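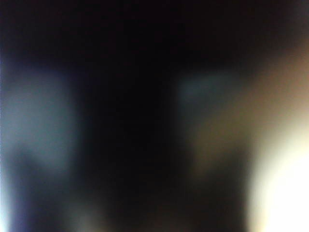 What the arm had to go on, from the wrist camera. One still out of 3,000 demos.

Right, thread. I've spent most of March on the "just show the robot what to do" method, and I have some grumbles to get off my chest before the next glossy launch video lands.

Background for anyone new. You drive the arm by remote control, or grab it and move it by hand, and it records the joints and the cameras while you do the job. Do that a lot of times, train on the pile, and the arm is meant to do the job by itself. No programming. That's the pitch, anyway.

Look at that picture again. Big black shape down the middle, most likely the gripper or something else very near the lens. Bluish murk on the left, brown on the right, a white glare in the bottom corner. Now tell me what the task is. Go on, I'll wait.

I know what the task was and I still can't get it out of that picture. Not one edge in it I'd call sharp.

The person driving doesn't work from this view. They're standing in the room with two eyes and a neck. They lean over. They look round the side of the gripper. None of that leaning goes in the recording. What goes in is the hand movement, paired with a brown smear.

So what have we taught it? "When you see smear, move 2 cm left." Lovely.

Junhao Hou, who has driven more of our demos than anyone, disagrees with me on this and I'll give him his say. His line is that the wrist view only goes bad for a moment, the views either side of it carry the load, and there's the overhead camera too. Fair enough as far as it goes.

My trouble is that the bad moment tends to be the one that matters. Wrist cameras are great on the way in. Then you get close, and close is where the work gets done, and that's when the picture turns to soup.

And "the other camera will cover it" is what people say about every camera. Ask them which one covers it when the arm itself is in the way of the overhead. You get a shrug, or you get a slide.

Shaohua Peng had the sensible suggestion, which was to make the driver work only from the recorded views. No peeking. If a person can't do it from the pictures, why should the arm?

We tried it in the Cunthorpe workshop. I was dreadful. Ten goes, and I gave up on four of them because I couldn't tell whether I was touching anything. Junhao was far better than me and much slower than his normal self. He also stopped arguing for the rest of the afternoon, so I count that as data.

The annoying bit is that the no-peeking demos look worse. More dithering, more backing off to get a clear view. Show those to whoever is paying and they ask what's wrong with your driver. Show them the smooth ones and they're delighted, even though the smooth ones have the information missing.

I had this out with Tõnu Paulauskas over at Brododton. He reckons we're being fussy and the answer is more demos. They did 400, then 1,000, then 3,000, and he says it kept getting better. I believe him. I'd like to know what it got better AT, and how much of the extra came from the easy half of the job.

More of something unreadable is still unreadable. I'll happily be proved wrong by a chart with the close-up part scored on its own. I've asked for one twice.

Someone always replies "but it has force sensing". Ours doesn't. Does yours? A lot of the cheap arms people are buying for this don't, and the driver can't feel anything through the handset either, so the one sense that would help up close isn't in the loop at either end.

Moving the arm by hand is better on that front, I'll admit. You feel the contact. Then you look back at the recording and there's your own sleeve across half of it. Swings and roundabouts.

Things I'd want to know before believing any "learned from demonstration" claim, including ours:

- what could the driver see that the arm couldn't
- how many demos got binned, and who picked
- did anyone look through the wrist footage start to finish, at normal speed, before training on it

That last one sounds daft. I've asked at three places. One yes, and it was Tianyou Wei, who does it with a cup of tea and a notepad and is treated as a bit of an oddity for it.

She marks every stretch where she can't say what she's looking at. Just that, a start and an end. It's boring and it takes ages. It's also the most useful file anybody has handed me this year.

To be clear, I don't think the whole idea is rubbish. Nudging an arm through a job is a far nicer way to set it up than typing numbers at it. I've seen the Semple kit learn a simple pick in an afternoon and I was properly impressed.

I just think "we showed it" is carrying a lot of weight in these write-ups. You did the thing near it while it recorded. Whether it was shown anything depends on what came down the wire.

Next up we're shifting the wrist mount back a bit and sorting out the lighting, then redoing the close-up part with no peeking. Shaohua Cao is bringing a different lens over from Trornumstead. I'll post the results here whichever way they go, including if Tõnu turns out to be right, which he will be unbearable about.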